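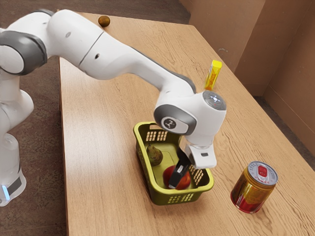

The Clavel is a hand-cranked apple peeler that also cores and slices, and I have been using it since June. I bought it after two autumns of doing everything with a small knife and getting a sore thumb. We have three trees at the bottom of the garden, two cookers and one eater, and most of the fruit comes ready within the same fortnight. The apples come up to the house in whatever is to hand, usually a plastic basket like the yellow-green one on the table, and they need dealing with quickly. A tool that saves a minute on each apple is worth having in a house like ours.

There are two ways of fixing the Clavel down. You can buy it with a screw clamp or with a suction base. I have the clamp. It opens wide enough for our worktop but only just, so measure yours first. The rubber pad on the jaw came off in the second week and I glued it back on. It has stayed put.

Setting it up took longer than I expected. The leaflet has small drawings and no words, and the peeling blade was set too deep when it arrived. It took off a good strip of flesh along with the skin. There are two screws behind the blade. Slacken both, move the blade back a touch and try again on an apple you don't mind spoiling. I spoilt four.
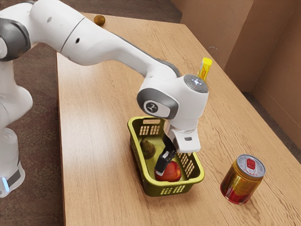
Once it is set properly it works well. The skin comes off in one long ribbon and the slices are even, which matters if you dry them. I dry a lot. My old knife slices were thick at one side, so half the tray was leathery and the other half still soft. With the Clavel the whole tray is ready together.

It does best with firm, round fruit. Lopsided apples wobble on the fork and the blade skips, leaving patches of skin near the top. Anything past its best turns to mush on the prongs and you end up finishing it by hand. Very large cookers will not go past the blade arm at all. I cut those up the old way.

My neighbour Buppha Bunnag has the Birkar, which is the same sort of thing in cast metal. We swapped for a weekend. Hers is heavier and the handle turns more smoothly, but it doesn't have a separate catch for the slicing blade, so you can't peel an apple and leave it whole. I bake whole apples most weeks, so that settled it for me. 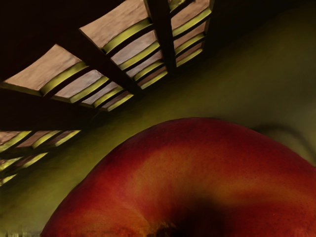
Cleaning is the weak point. Bits of peel work their way into the thread of the long screw and dry hard. I use an old toothbrush and hot water straight after use, then stand it on a towel - don't leave it overnight. It is not meant for the dishwasher.

I paid 27 pounds, and spare blades are sold separately. The first blade is still sharp enough. I would buy the clamp version again, but I would check the blade screws before the first apple went on.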